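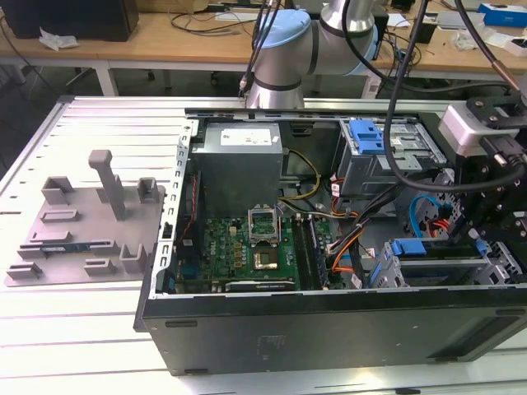
Desktop tower with the side off

How to get an e-petition onto the Rudcombe council site. Quick version, updated 16/09/2026.

Register first – name, postcode, email. Confirmation link dies after 30 minutes so dont wander off. 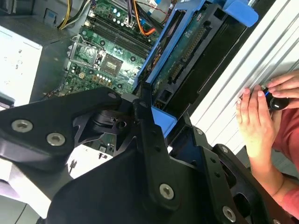

Black gripper, close up

Title next. One demand only. Say what you want the council to do, not how cross you are. Main text max 2,000 characters, spaces count.
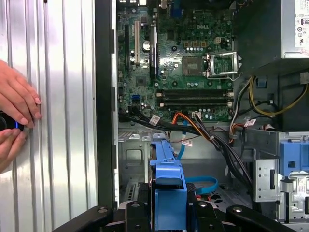 Green Dell motherboard

Submit, then wait. Checks take 7 working days. Mine in July got bounced for naming a councillor, so leave names out.

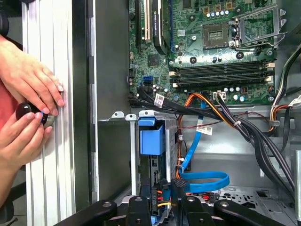
Once its live, share the link everywhere. You need 199 signatures for a debate – local postcodes olny. Duplicates get binned.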